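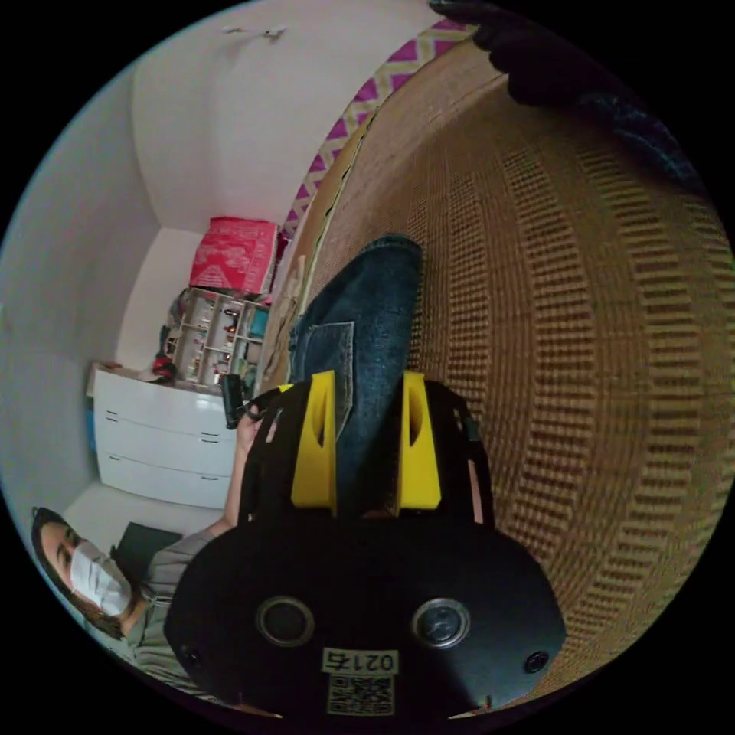 The Last Reboot at Cullinane

The ticket said "server making a noise like a goose", and it had been open since October.

Inow had inherited it the way you inherit a cough. Three people had already passed it along, each adding a helpful note. The first said "could not reproduce". The second said "have asked user to describe goose". The third just said "no".

So down she went to the basement of Cullinane Freight, carrying a torch, a laptop and a sandwich she had been promising herself for two hours. The server was called ZINAMEO, all capitals, after a god or a pasta, depending which of the old hands you asked. It ran the payroll, the door locks and, for reasons lost to history, the vending machine.

It had been up for 2,542 days.

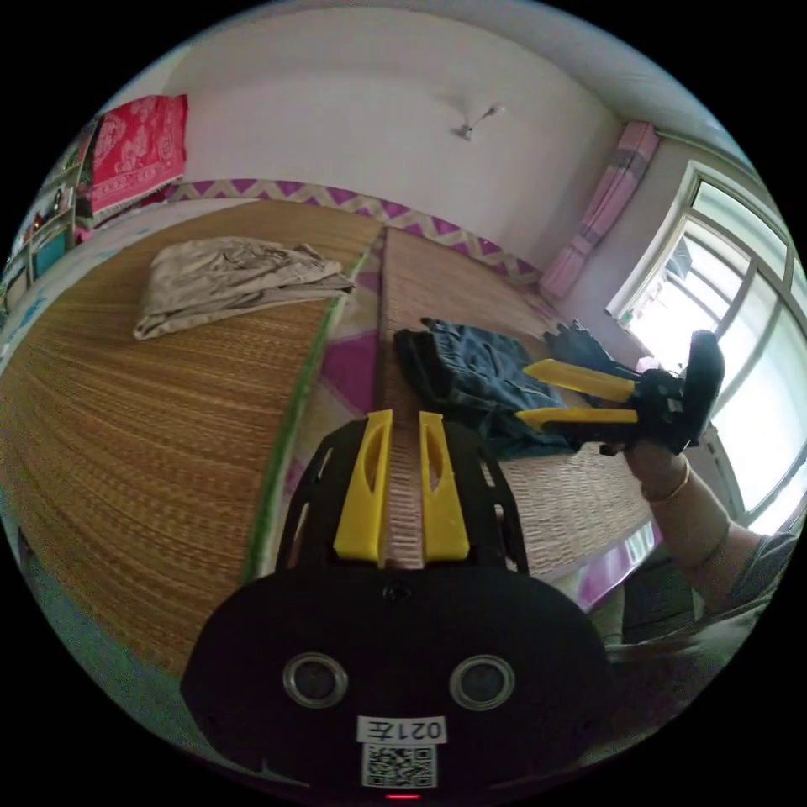 Morfudd Gethin

"You can't restart it," said Cotlow, from the stairs. Cotlow was head of infrastructure and had never been seen to come all the way down. "The man who knew the password retired to Portugal."

"Have we asked him?"

"He sent a postcard. It had a donkey on it."

Inow put her ear to the case. There was a pause, then a long, wet, offended honk.

"Fan," she said.

"Can you fix it?"

"I can turn it off and fix it, or I can leave it on and listen to it."

Cotlow thought about this for almost a minute. Somewhere above them a door unlocked itself and locked again.

"What does everyone usually do?" he asked.

She opened the ticket, scrolled past the other notes and typed: "Goose confirmed. Goose is stable." Then she set the priority to 9, a number she'd had to add to the menu herself -- it only went up to five -- and ate her sandwich on the bottom step, while ZINAMEO honked and paid everybody.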